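Marble is a rock formed when limestone is changed by heat and pressure deep underground. The change makes the grains of calcite grow and lock together, so the stone can take a high polish. Pure marble is white. Veins and bands of colour come from clay, iron or other matter in the first limestone. 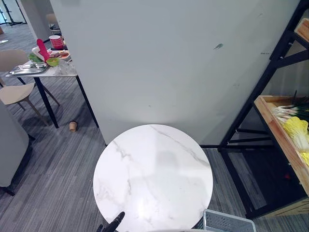
Why does lemon juice mark marble?
The acid in the juice eats into the calcite and leaves a dull patch, known as an etch.

Marble rates 3 on the Mohs scale of hardness, so a steel knife will scratch it. Quartz, which rates 7, is far harder. Sealers slow down stains but do not stop etching.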